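Notebook, adhesives bench, March

Peel creep on foam to fabric, continued

Carried on with the question left open on the last page: why foam bonded to woven cloth lets go at the edges while the center holds. The Vimer hot melt and the Drenditz water-based contact adhesive are both in the comparison. The Solico spray was dropped after the first set because the overspray stiffened the cloth past the bond line and changed the bend, so its numbers do not belong in the same table.

Coupons cut from closed-cell sheet, 3 mm, same lot as before. Cloth is the plain black cotton from the stock roll, washed, pressed and left overnight in the conditioning cabinet. Warp direction marked in chalk on the back of every piece. I had not been marking it, and Chang-ho Cheon pointed out that the earlier scatter could be warp against weft and nothing to do with the glue. He may be right. The old coupons can't be sorted after the fact, so they are struck from the record.

Procedure as run:
Adhesive on the foam side only for the hot melt, both sides for the contact type.
Open time per the data sheet, then the flat weight, no roller.
Clamp at the top, free tail down, dead load hung from the tail.
Read the peel front with the steel rule at start and end of shift.

Load was 1,000 g on the first rack. Hot melt coupons moved so little at that load that the reading was inside the width of the chalk line. Went up to 3,000 g on the second rack and the contact adhesive coupons failed before the first reading, which tells me only that the load was too high for them. Next time start in between and step up. 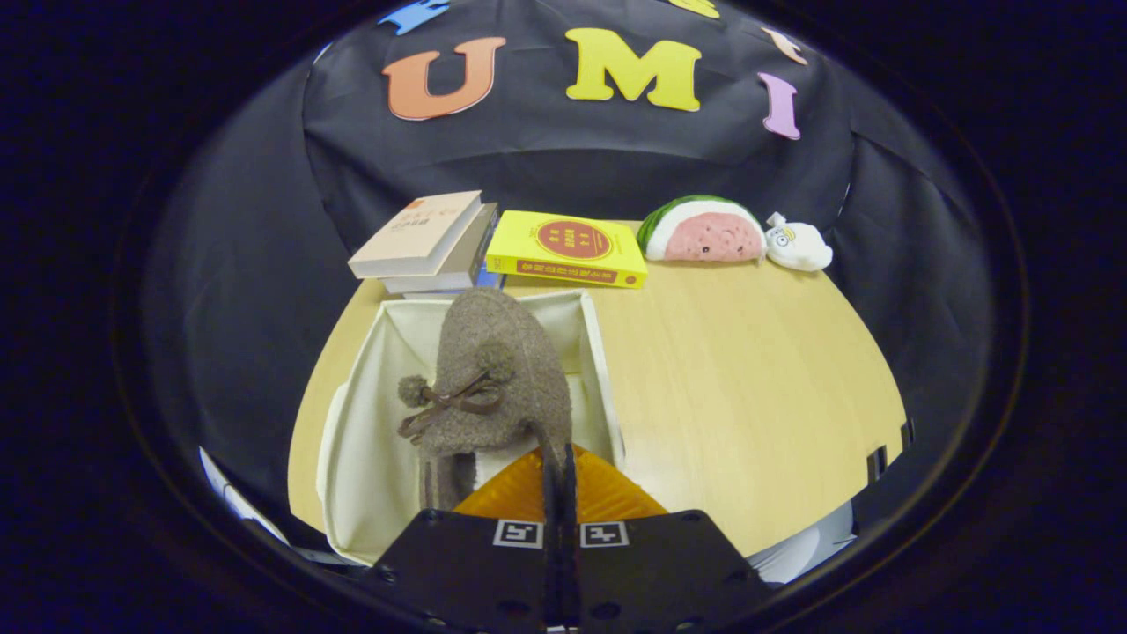 Min-kyu Koo
Bench technician, adhesives and soft goods

Failure surfaces under the loupe. On the contact adhesive the film stays on the foam and pulls clean out of the weave, with a few short fibers left standing in it. On the hot melt the foam skin tears first and leaves a thin layer on the cloth. So the two are not failing in the same place, and a single peel figure for both would hide that. I will report location of failure in its own column.

Curl is the other factor. Cut edges of the foam lift slightly after conditioning, more on the side that faced out on the roll. A lifted edge puts the front in cleavage before any load goes on. Tried cutting a few coupons with the roll face toward the cloth and the lift goes the other way, pressing the edge down. Not enough of them to say anything yet. Anju Chauhan has a note from the gasket work saying the same, but on a thicker sheet.

Cabinet log shows humidity drifting up after lunch. The door seal is tired at the lower hinge. Taped for now. Folke Lundgren has the part number.

Also tried pins as a control, no adhesive, two per coupon. They hold the load without trouble, but the foam tears slowly at the shank and the hole goes oval. Useful as a lower bound on handling damage and not much else. The Chae clips mark the foam and should stay off this rack.

To do:
Recut, warp marked, roll face recorded.
Intermediate load, both adhesives, same rack.
Ask Byung-chul Jang for the open time he used on the felt panels.
New blade in the die cutter before any of the above. The last few coupons had a ragged lower corner.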